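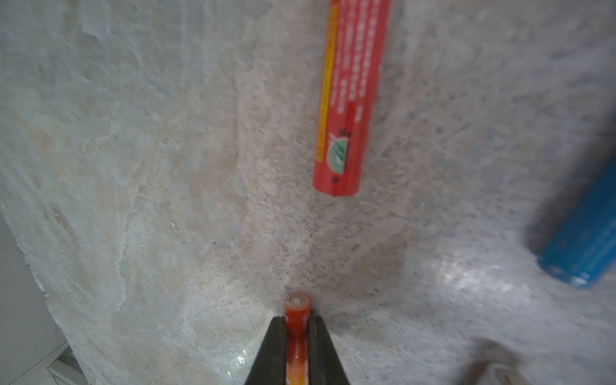

Home News Events Contact

Trandbridge opens its household battery drive for May

Trandbridge. Anyone with a kitchen drawer full of old batteries, big or small, is warmly invited to bring them along to the Zaltthorpe counter all through May, and we do hope you will!
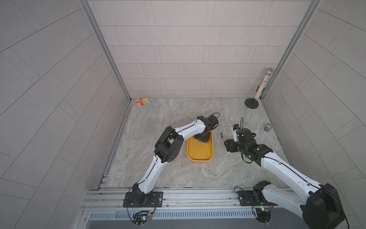

Batteries of different sizes are sorted before they move on, so please don't worry about doing that at home. Each household may bring up to 70. "Last spring 421 families came by, and we'd dearly love to see them all again," said Mercedes Betancur, who runs the drive with Waltraud Fuchs.

Related news
Zaltthorpe counter extends evening hours
Taipe Street book swap returns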